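Bumberg on a Saturday, and the Demano open day

We got the 286 bus out to Bumberg, which drops you at the bottom of the hill and leaves you to get on with it. Doors at Demano opened at ten and there was already a queue past the bike racks when I puffed up to it. Free entry, a paper wristband and a map that had the toilets in the wrong place (sorry, but it did).

Demano make trays, bowls and picnic sets, mostly for canteens and school kitchens, and I've wanted a nose round ever since I found their name stamped under my gran's old cake carrier. They let you in 30 at a time. Our group started in the moulding hall, which was warm and smelled like a new shower curtain, and I could have stayed there all morning! The finished trays come down a chute and get stacked by colour – blues that day, then a run of a very loud orange. We weren't allowed to touch, but there was a bin of seconds by the exit at 13 for a bundle and I may have got carried away.

After that it was the Engelbrecht building next door, where they do the lids and handles. Less to see, more stairs. The talk about hinges went on a bit, though the man beside me took pages of notes.

Lunch was in the canteen, soup or a Pustel roll, and I had both.
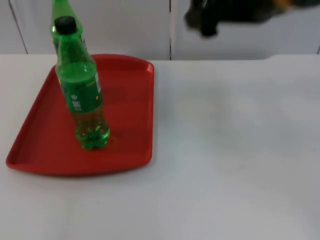
Trays were what I'd come for, so the handling room upstairs was my favourite part of the whole day. It's a plain place with a white table and pale panelled doors behind. They had a red one out, rounded corners and a proper raised rim, with green soda bottles for company, and the one standing up on it had a black cap and greenish drink filling its lower part. I've got almost the same tray at home and it's much more scratched than theirs. I asked if the red was still in the range and it is, item 321 in the catalogue, so that's my birthday sorted.

Last bus back is at ten to five. Take a bag for the seconds bin, mine split on the hill.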